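3. Stories in which the city speaks

The second group in our corpus is made of short stories where a city is the narrator or acts like a person. We found 538 such texts in the Bedar collection.
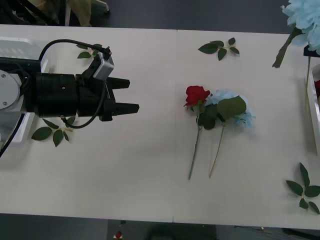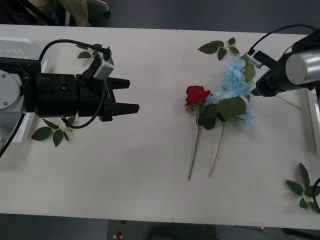

Figure 2. Gripper above the white table, fingers slightly open (both views).

Vol. 3, No. 2

In most of these stories the city is alone at the beginning. It waits, it remembers its people, and it tries to call them back. Cokier, a story of less than 2,000 words, is typical: the harbor town rings its own bells until a ship answers. In Trolton the city is more bitter - it closes its bridges and does not want any visitors.

We follow Siriwardena in separating the voice of the city from the voice of the author. This is not always easy. When a street "feels ashamed", the reader cannot be sure who makes the judgment. We marked such sentences as mixed and kept them out of the count in Section 4.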